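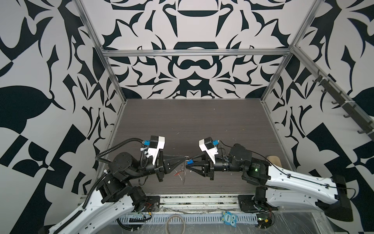 When Piroska Lakatos bought the old chapel house in Minwood, the surveyor's report ran to several pages on the roof and gave a single line to the walls. "Papered throughout," it said, and that was that. He might have mentioned that the front parlour had 15 layers on it, the earliest put up when the road outside was still a cart track, and that one of them, a great sprawling thing of black leaves on cream, would take over her life for the better part of three years.

She is 61 now and has the unhurried manner of someone who has spent a great many afternoons with a steamer and a palette knife. We sat in her kitchen one July morning, with the back door open and the kettle never quite off the boil, and she brought out her scraps in shallow cardboard trays, each one pressed flat between sheets of blotting paper. There are nearly enough trays now to fill the spare bedroom — her sister, who used to sleep in it, has been very good about the whole thing.

Bold patterns in black and white go in and out of favour, she told me, and they always come back when people have grown tired of being tasteful. The Drekska works, where her favourite paper was printed, cut its blocks from pear wood and sold the same leaf design under different names for decades. In the better houses it went in the dining room. In Minwood it seems to have gone wherever there was a damp patch to hide.

Tullio Bellini, who prints by hand in a former dairy at Jelmont, has been helping her bring it back. He works from her tracings and is fussy about ink, which he mixes a little brown so that it sits kindly beside old plaster. His first batch was too crisp, and Piroska sent it home with him. The second had the slight wobble she remembered from the original, where a tired printer had let the block slip, and she hung it herself on the chimney breast, with the wireless on and a good deal of muttering.

The rest of the parlour will have to wait until the autumn, when Tullio has finished an order for the hotel at Bettencourt. She has already bought the paste.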